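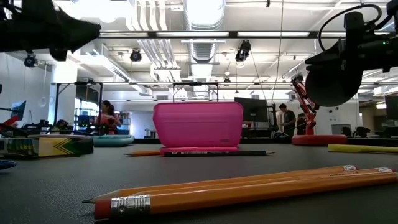 Pencils and a pink case on a dark tabletop.

Home Features Interiors Archive Subscribe Contact

Sharing the Commission: How Interior Photography Is Paid For

March 14, 2022

When a house is finished, several parties want it photographed. The architect needs a record for the practice portfolio. The joiner who made the staircase would like a picture of the staircase. The paint supplier wants the colour shown in daylight, and the owners, who have lived with dust sheets for the better part of a year, may simply want to see the rooms at their best. Until quite recently each of these parties either paid for its own session or went without, and a good many went without.

The shared commission is an attempt to put this on a more orderly footing. Under such an arrangement one photographer makes one set of pictures, the fee is divided among those who intend to use them, and each receives a licence in its own name. The practice is well established among larger offices. It is less familiar to small firms, and misunderstandings over who may publish what remain the most frequent source of complaint received by the Wurnolard Institute, which advises photographers and designers on contract matters.

The Institute's guidance begins with a point that many clients find surprising. Paying for a photograph does not, in the ordinary course, transfer ownership of it. The photographer retains the copyright unless a written agreement says otherwise, and the client receives permission to use the picture for certain purposes over a certain period. A designer who has paid for a set of kitchen pictures may place them on a website and enter them for an award, if the licence covers both. The tile manufacturer whose product appears on the wall has no such permission, however prominently the tiles are shown. Passing the files along as a courtesy, as happens almost every week somewhere, puts the designer in breach and leaves the manufacturer exposed.

A recent project at Clorer shows how the matter can be handled. The building is a former grain office of three storeys, converted last year into a pair of apartments with a shared garden room on the ground floor. The architects approached the photographer in July, well before completion, and circulated a single page to the trades setting out the proposed fee, the number of finished pictures and the terms of use. In the end 6 parties took part: the architects, the main contractor, a lighting consultant, the joinery workshop, the stone supplier and the developer.

The fee was not divided equally. The photographer set a base price for the session and added a fixed licence charge for each participant, so that the total rose as parties joined while the share falling to each became smaller. The architects, who directed the session and had first choice of views, bore a larger part of the base price. All agreed in writing before the session took place. This last condition is regarded as essential by the Institute, whose model agreement allows no party to join at the shared rate once the pictures have been delivered. Later applicants pay the full individual licence.

There are good reasons for such strictness. A supplier who is permitted to wait, inspect the results and then contribute has taken none of the risk borne by the others. Where this is tolerated, it soon becomes the normal course, and the original participants conclude that they too would have done better to wait.

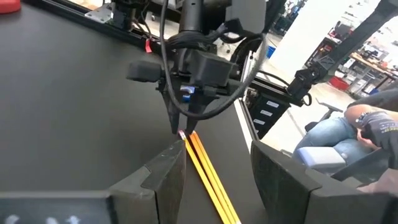
Two yellow pencils side by side on a matte black surface.

Preparation of the shot list is the stage at which shared commissions most often run into difficulty. Each participant arrives with its own priorities, and a session of a single day can accommodate only so many views. At Clorer the architects gathered requests from the others and reduced them to a list the photographer considered feasible, with the morning given to the upper apartment and the afternoon to the garden room, which faces west. Details requested by the joinery workshop were worked in between the principal views, while the light was changing. The stone supplier had asked for the entrance step in bright sun and was obliged to accept it under cloud.

The question of additional lighting also deserves early discussion. Some photographers work almost entirely with the light that is present and blend several exposures afterwards. Others bring flash or continuous lamps, and may ask for the room's own fittings to be switched off. Neither approach is superior in general. A lighting consultant sharing the cost will nevertheless have a strong view, and it is reasonable that this view should be heard before the day of the session – not in the course of it. The same applies to retouching. The removal of a cable or a smoke alarm may be welcome to a designer and quite unacceptable to the contractor who installed it.

Magazines stand somewhat apart from these arrangements. An editor publishing a feature on a completed house is not normally counted among the sharing parties, and will obtain permission directly from the photographer. Many titles ask that the pictures should not have appeared elsewhere in print. Participants who hope for editorial coverage should therefore settle among themselves whether to hold back publication, and for how long. The Clorer group agreed on a delay of seven months, although the developer was allowed one exterior view for its sales brochure.

The keeping of records has improved a good deal. The Nyarko Library of Domestic Interiors, which holds 2576 catalogued photographs from commissions of this kind, now requires a copy of the licence to be lodged with every set. Its staff report that for some 200 of the older entries the terms of use can no longer be established, and these pictures may be consulted in the reading room but not reproduced. Several practices have adopted Ploltis, a cataloguing program which attaches the names of licensed parties and the date of expiry to each file, where they remain visible when the picture is sent on.

Firms considering a shared commission for the first time are advised to allow ample time between the first approach to the photographer and the session itself. The model agreement may be obtained from the Wurnolard Institute on request, together with a separate note on listed interiors and the consents required from owners who remain in residence.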